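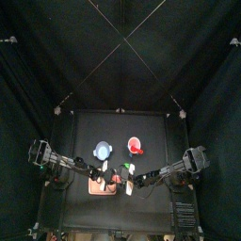 estitz_fan
Finally got the light blue pot with the two little white handles! Been after one for 5 months and I love it. Soup for lunch already - bliss.

wada88
Lovely colour! Does a red cup go with it though? I'd stick to blues.

estitz_fan
Red and blue all the way, it cheers the shelf right up.

Zakico
Agree with wada88, sorry. Mine all match and I like it calm.

mugs_and_more
Clashing is half the fun! I've got 16 cups and only 2 match. What are you cooking in it next?

estitz_fan
Leek and potato, enough for 8 hopefully!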